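Home | About the Society | Buildings at Risk | Newsletter | Membership | Contact

PRESS RELEASE
Gellside Heritage Society
1999-03-11

Society asks for protection of the old Mofokeng Grain Store

The Gellside Heritage Society has sent to the town council a formal request that the Mofokeng Grain Store, on the lower side of Station Road, be placed on the register of protected buildings. The request was handed in together with a petition carrying 1698 signatures and a written history of the building.

The present owner, the company Brurero, applied in the past winter for permission to take down the rear part of the store and to make parking places there. The application has been open for comment for several weeks, and the council has told us that a decision will be made before the end of March. The Society does not object to new use of the building. Our objection is to the loss of the rear part, where the loading floor and the old hoist are still in their places.

"We have spoken two times with the owner and both meetings were polite," said Kgomotso Kruger, who chairs the Society. "They have listened to us and we have listened to them. But a polite meeting does not keep a wall standing, and for this reason we ask now for the register."

History of the building

The store was put up for the Mofokeng family, who bought grain from the farms on both sides of the river and sold it on by rail. It was built in two parts. The front part, with the office and the weighing room, is the younger one. The rear part is older and simpler, with thick walls of local stone and small openings high under the roof. After the railway siding was closed, the building served as a furniture warehouse, then as a bus workshop, and for the last 14 years it was let room by room to small tradesmen.

Our member Thandeka Chauke has studied the family's account books, which were given to the town library by a granddaughter. From these books it is now known that the rear part was already standing when the railway came. Until now it was always written, also in our own leaflets, that both parts were made for the railway. The Society regrets this mistake and will correct it in the next printing of the town walk.

The books name also the mason and the carpenter, and they list the payments for lime, nails and roof timber. The full list is attached to the request, and a copy can be read at the library desk by any person who asks for it.

What the Society proposes

The Society has asked the architect Kagiso Maluleke to look if the building can be used without taking down the rear part. His report, of which the council has received a copy, finds that the walls are sound and that the roof needs repair mostly on the north side. He suggests that the parking places be made on the open ground to the east, where the siding was. In his drawing there is room for almost the same number of cars as in the plan of the owner.

The report also advises that the floor boards of the upper level be lifted, numbered and cleaned, and afterwards laid again in the same order. The joinery workshop Gistska, which restored the doors of the Gellside schoolhouse, has offered to do a trial repair without payment – one bay of the floor only, so that the council and the owner can judge the result. 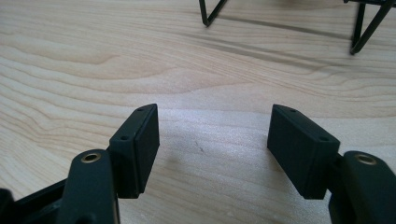 A longer article on the account books is printed in the current number of the newsletter. Members receive it by mail. Other readers can buy it at the library and at the museum shop.

Public meeting

A public meeting about the store will be held in the town hall later in March. Representatives of the owner have been invited. Khanyisile Baloyi will show old photographs of Station Road, and Anathi Baloyi will read from the memories of people who worked in the store when it was a warehouse. Anyone who has papers, photographs or stories of the building is kindly asked to bring them. Everything will be copied on the same evening and given back.

If the building is entered on the register, the Society hopes that repair work on the roof can begin in the year 2000, before the winter rains. The cost would be shared between the owner and the regional building fund, to which an application is in preparation.

Comments on the owner's plan can still be sent to the council planning office. They must be in writing and must carry the name and address of the sender.

For more information please contact the secretary of the Gellside Heritage Society at the library address. Members of the press who wish to visit the store should write to us first – the key is kept by the owner and must be requested.

Recent releases
Schoolhouse doors back in place
Town walk leaflet: new printing in preparation
Station Road photographs wanted
Annual meeting of the Society: report
Old milestones along the river road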